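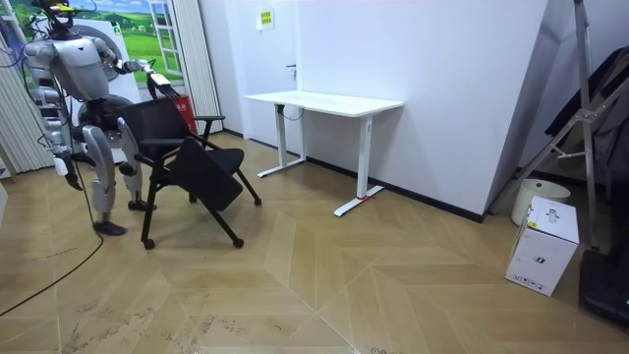

Prakash Fernandes had a bad back before he had a humanoid, and he thinks the first fact explains the second. He used to put away the chairs at the workshop he shares on Nedelcu Street, and one evening in February he decided a machine should learn to do it. The robot he works on now, which he calls Skunby, is silver and white, stands on two legs and trails a black cable behind it across the parquet. Its job is a single one for the moment: reach a hand out to the back of an office chair, take hold, and move the chair to the desk.

"People ask when it will cook dinner," Fernandes says. "I tell them I'm still on the chair."

He bought the body secondhand and has rebuilt the parts he didn't trust. The hip wiring was the worst of it. The control software, Andton, is his own and runs to 2,902 lines. "Maybe a third of that is checks," he says. "Is the foot flat, is the hand where I think it is, should we stop." 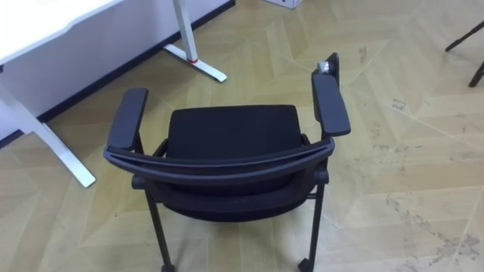 2 min read

The chair was a harder choice than it sounds. Fernandes began with a plain wooden one and found it too easy to plan for, as it had four legs and stayed where it was put. An office chair on casters can roll away from a hand that comes in a little too fast. The black one also has a curved rail along the top of the backrest, and he wanted the fingers to close on a curve.

"A flat edge forgives you," he says. "On a curve, if the wrist is off, you feel it right away in the motor currents."

The armrests gave him trouble for weeks. From above they are long dark bars close to a dark backrest, and his early vision code took one for the other. He rewrote that section twice – once badly – and now looks for the rail first and works out the rest from there.

He keeps the approach slow. Hand speed is capped at 70 millimeters a second near the chair, and a full attempt takes almost 8 minutes with the checks turned on. He logs every attempt in Vusier, a small program he wrote for an earlier project and never got around to renaming.

Only one arm does the work at present. The other stays down at the side. "Two hands means two plans that have to agree," he says. "I'll get there." 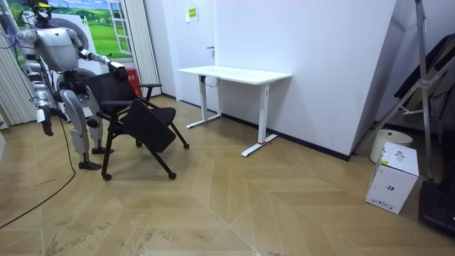 What comes next

Fernandes wants the robot to walk while it holds the chair, a short distance at first. He expects the cable to be the main problem, and has been pricing battery packs. After that he would like to try a grip on both sides of the backrest.

He still puts the chairs away himself most evenings. "It takes me a minute," he says. "Two if my back is bad."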